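Clivholm sock basket, pale pink

I put off buying a basket just for socks for ages, and now I'd like one in every room. The Clivholm is a plain plastic rectangle with rounded corners and a handle slot cut into the short side — easy to grab with one hand while the other one holds everything else! I pair on the table and drop things in as I go.

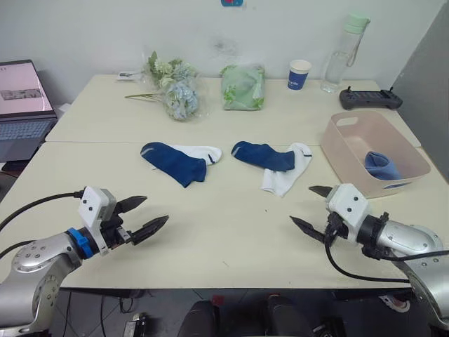 Wometti wrote in that the pink looked washed out on the shop page and nicer at home, and would we please do a bigger one. (We're asking for October.)

Navy and white ankle socks are my usual mess, and I like to lay them out flat before I match them up.

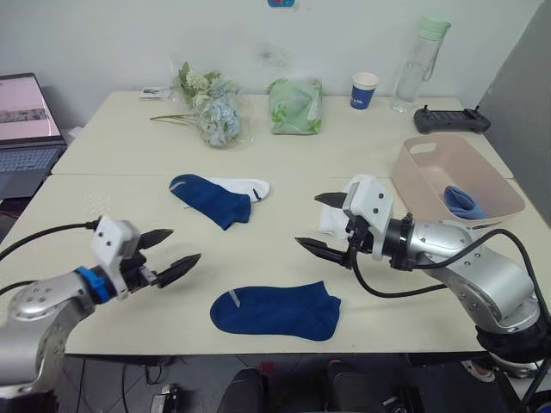 Folding for the basket

White pairs with the blue stripe go side by side, cuffs the same way. Then toe to cuff, fold once more, in they go.
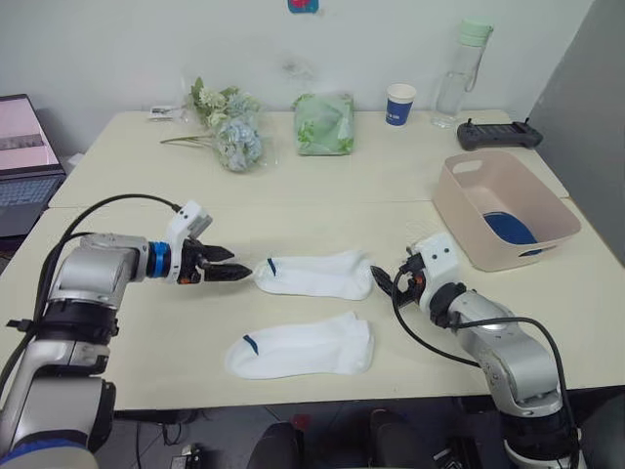 Pavliuk says rolling beats folding every time and gets 30 pairs in, though I'd call that a squeeze.

Knits are another story. Anything knitted and ribbed, like this teal one, gets the bigger Ramden bin, and I smooth the creases out by hand first.

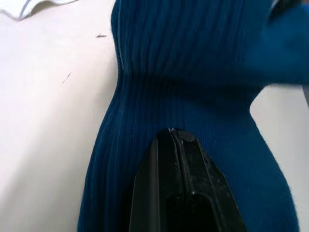

Ordering and returns

Ships in 2 to 3 days. Send it back within 30 if you don't love it.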